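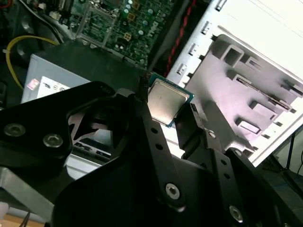 Sun 20 July. Bench notebook, back room, Bettencourt building

Nuno restarted itself again during the night. For anyone joining late: Nuno is the old desktop under the long shelf that holds our drawings, the backups of our drawings, and a folder called "misc2" that I have been forbidden to open. It restarts when it feels like it. We have been blaming it for this since December, and in that time we have replaced its memory, its power supply, its clock battery and most of our good opinion of it.

Came in today because the building is quiet on Sundays and I wanted to go through the fault properly, with a meter, instead of the usual method (standing in front of it with coffee, being disappointed).

State of knowledge at 9 this morning:

Restarts happen in warm weather more than cool, with exceptions.
They happen in the evening more than the morning, with exceptions.
They never happen when I'm looking at it. No exceptions.
The memory test passes. The disk test passes. I ran both again overnight on Friday out of spite and they passed again.

The warm weather pattern is what sent us down the heat road. Somebody wrote HEAT, underlined hard, on the page from the last round, and after that all of us saw heat everywhere. So the cooler came off, the old paste was scraped away (it had the texture of toothpaste left in a cabin), new paste went on, and the fan was swapped. The temperatures dropped nicely. The restarts carried on as before, only now on a cooler computer.

I'm writing down that we did this so that we don't do it a third time.

The log

Pulled everything Bolport has recorded for Nuno. Bolport is the logger that came free with the spare UPS, and its idea of an event is generous. It gave me 1,576 lines. Of those, 1,369 say "sensor updated," which I take to be the software reassuring itself that it exists. I filtered them out and went through what was left with a pencil.

What was left is more interesting than I wanted it to be. Ahead of nearly every restart there's an "input low" line, very short, sometimes with a second one right after. We missed these for months for the simple reason that they were buried in the other lines, and for the less flattering reason that no one scrolled.

So the wall is going low, the computer falls over, the wall recovers, the computer gets up and pretends nothing happened. The power supply should ride through a dip that short. Both power supplies should have, the old one and the new one. That suggests the dip at the outlet is deeper than the logger makes it look, since it samples slowly and probably catches only the shoulder of it.

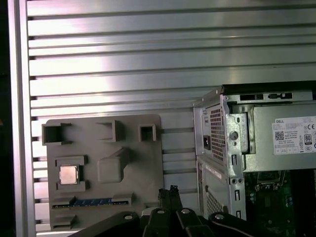
And the UPS, you'd think, would have something to say about all this. It would, if Nuno were plugged into the battery side. Nuno is plugged into the side marked "surge only." The battery side is looking after the label printer and a phone charger. I would like to find out who did this and I have a bad feeling that the handwriting on the cord tag is mine.

I have NOT moved the plug yet. If I move it now the restarts will stop, everyone will be happy, and whatever is wrong in the wall will go on being wrong until it becomes a smell. Plug stays where it is until the outlet has been looked at. Taped a note over it saying so. Please don't be helpful.

The outlet

The good meter has a min/max hold, so I clipped it on a spare cord at the outlet next to Nuno's and let it sit. With the room at rest it reads a steady 120 volts, perfectly respectable, the sort of number you'd bring home to your parents. Then I started turning things on.

Lights: no change worth writing down.
Soldering station: small wobble when the heater cuts in.
Heat gun on low: down a bit, comes straight back when it's off.
Shop vacuum: a sharp drop at the start, then recovers to lower than I'd like.
Window AC: here we are. When the compressor kicks in, the reading falls far enough that the overhead light in the hall blinks, and I have been walking under that light for two summers thinking it was a bad bulb. I have changed that bulb. I have changed it more than once.

So that's the warm weather pattern, and the evening one too, as the sun comes round to that side and the compressor starts cycling. The cool weather exceptions are still open. I suspect the vacuum, which gets used in all seasons by those of us who use it.

What I can't tell from the bench is whether the whole circuit is simply overloaded or whether there's a bad joint in it somewhere. An honest overload on sound wiring should sag a little and evenly. This doesn't feel even. I repeated the compressor start several times from the same settings and got different lows each time, with one start that barely dipped at all. A connection that's loose or has been cooking would act like that: fine until it's asked for something, and moody about it.

Tried the same test from the outlet by the door, AC running off its usual place, meter on the door outlet. Hardly moves. If the map on the inside of the panel cover is right, the door outlet and the shelf outlet are on one breaker, and the door outlet comes first. That would put the trouble between them, or in one of the boxes on the way. The map on the inside of the panel cover also says that the sink is on breaker "KILN," so I'm treating it as literature.
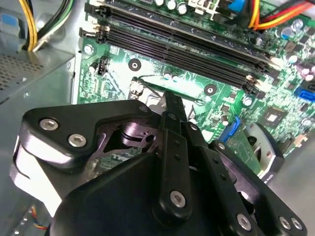
Can a loose connection in the wall really restart a computer without tripping the breaker?
A breaker responds to too much current, and a loose connection usually lets through less, so the breaker has nothing to object to. The voltage at the far end drops for a moment when something big starts up, and the computer resets if the drop is deep enough or long enough.

(That's for the Monday crowd, who will ask, and who asked last time.)

I stopped there. Opening the wall boxes isn't ours to do, the lease is clear on this point and so is common sense. I did put the back of my hand near the cover plates after a long run of the AC. The one behind the shelving, which we use for the extension strip, was warmer than its neighbor. Not hot. Warmer than a thing with nothing to be warm about. Unplugged the strip, moved the AC over to the outlet by the door, taped off the warm one with the red tape. The room now has a cord running across the doorway, for which I apologize to all ankles. It's the heavy cord, it's covered, and it's a temporary arrangement in the real sense and not in the sense of the drawer handle.

After the move: ran the compressor through its paces with the meter back at Nuno's outlet. Barely a flicker. The hall light didn't blink either. I stood under it for a while like someone waiting for a bus.

Called the building's after-hours line and left a message using the words "warm outlet," which I'm told gets a quicker reply than "our computer is sad."

Other business

Since the parts drawer was open anyway, I went through the Brokport order that has been sitting on the end of the bench. Two things are missing from it, the crimp pins and the long standoffs, and one thing is in it that we didn't order, a bag of rubber feet. The feet are good. I'd keep the feet. Somebody should write to Brokport about the pins before the return window shuts, and I nominate somebody.

The old power supply from Nuno is probably innocent. It's in the box marked DEAD. I've crossed that out and written ACCUSED. Test it under a load before it goes back on the shelf, and please test the memory sticks in the same box too, they went in on the same charge.

The thermal paste tube is nearly empty, no surprise. Don't reorder until there's a reason.

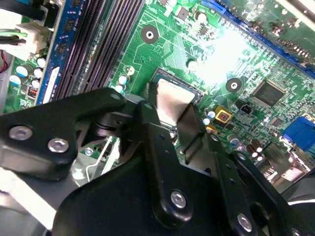 Motherboard, processor end.

Things I'd have done differently, for the next time a machine here goes strange:

Read the log before buying anything. Filter it first, then read it.

Meter the outlet on the first day. It takes ten minutes and the meter was in the same drawer as the paste.

Write down what was running in the room when the fault happened. We have months of entries that say "Nuno restarted" and give the time, and not one that says "AC on" or "vacuuming." I went back and checked. My own are the worst, one of them just says "again."

Be suspicious of a fix that makes a number better when it wasn't the number you were chasing. The temperature graph after the new cooler was lovely and I think it bought us a good month of not looking anywhere else.

Open items

Electrician to look at the warm outlet and whatever is upstream of it. Red tape stays on until then.
Nuno stays on the surge side until that's done, then goes to battery. The label printer can take its chances with the rest of us.
UPS battery is of unknown age. There's a date sticker on it but somebody put an inventory sticker over the date sticker.
Panel map to be redone, properly, with two people and a radio. Sink first, I want to know.
Hall light: stop replacing the bulb.

Left the logger running and the AC on its new outlet with the thermostat low enough to make it cycle. Nuno was still up when I locked the door at 4:40. I didn't say goodbye to it.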